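竞业限制这点事，我替朋友看了一晚上合同

前几天Jhair Tello半夜给我发消息，连发了好几条语音，我一条一条听完，困意全没了。他在Ustby做了几年渠道，刚提离职，人事递过来一份《竞业限制确认书》，让他当场签，他没签（谢天谢地！），拍了照片发给我。

先说好，我不是执业律师，法务干过几年，现在早就转行了，写这些就是自己的一点想法，真遇到事情请找专业的人。

那份确认书写得挺凶的。离职后两年，不能去任何“与公司存在或可能存在竞争关系”的企业，后面还列了一串名字，Pralulden在里面，Urrego也在里面，最后加一句“包括但不限于”。我最怕看到的就是这六个字，等于前面白列。Jhair的下家是Drirkula，名单上没有，可是按“可能存在竞争关系”这个说法，硬要扯也能扯上去。

我问他的第一个问题是：补偿写了没有？他翻了半天，说有一句“补偿已包含在在职期间工资中”。这种写法我以前见过好几回，说实话每次看到都有点来气。劳动合同法第二十三条讲得明白，补偿是在解除或者终止劳动合同之后，在竞业限制期限内按月给的。平时工资条上也没有单列这一项，到要走的时候说早就给过你了，换谁都不服气。

第二个问题是他到底算不算该被限制的人。法律说的是高级管理人员、高级技术人员和其他负有保密义务的人员，麻烦就麻烦在最后这一类，弹性太大。Jhair手里有没有秘密？他自己说有一份经销商名录，一共36家，大部分在对方官网上就能查到。可我觉得他得再想想，名字查得到，折扣和账期查不到，那些东西公司要是采取过保密措施，是有可能算商业秘密的。这一点我跟他争了好久，他觉得客户都是他一家一家跑出来的，凭什么不能带走。唉，感情上我站他这边，法律上真没这么简单。

而且就算竞业那张纸不签，商业秘密这条线还在，反不正当竞争法管着呢。很多人把这两件事搅在一起，以为没签竞业就什么都能拿，去年我以前的同事Maritza Grajales就处理过一个类似的，人家是走之前把报价表发到了自己私人邮箱，后来光是解释那封邮件就解释了大半年。所以我给Jhair的建议特别啰嗦：公司电脑里的东西一个都别拷，微信里的工作群该退就退，退之前不要导出记录，交接清单让主管Eliécer Palomino签字，自己留一份。

至于那份确认书，我让他回一封邮件，语气客气一点，说对第三条和第五条有疑问，希望公司明确补偿标准和限制范围。别吵，也别在电话里答应什么。他这个人嘴快，一急就“行行行”，我真怕他哪天在电话里就“行”了。 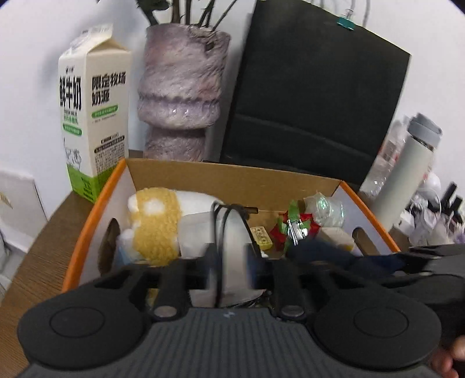
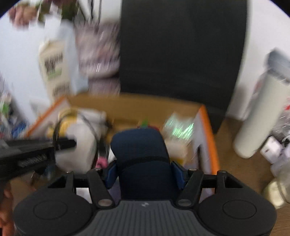

再回头说“范围”这两个字，我觉得整份东西最值得谈的就是它。限制的企业要能说得出跟他原来的业务到底哪里冲突，行业写得太宽，谈的时候就可以要求收窄。打个比方，第一张图里那盒鲜牛奶，盒子上印着“限定牧场奶源”，如果一个人原来是给这类产品跑渠道的，不让他去另一家做鲜奶的，我还能理解；连做豆浆、做咖啡、做矿泉水的都不让去，那这人以后还怎么在饮料行业里吃饭？Ustby那份的毛病差不多就在这儿，一个“上下游”写进去，半个行业都没了。

期限倒是没超，法律规定最长两年，他们正好写满。不过写满不等于不能谈，Macario Barrera前几年从另一家公司走的时候也是写满的，最后谈到了半年，补偿按月打到卡里，两边都没闹僵。我把他的联系方式推给了Jhair，让他们自己聊去。

违约金那条我还没细看，数字有点吓人，等我周末翻翻以前的笔记再说。Jhair最晚九月要入职，时间还算宽裕，邮件他已经发了，对方暂时没回。有懂这块的朋友欢迎留言，尤其是“补偿含在工资里”这种写法，你们那边一般怎么处理的？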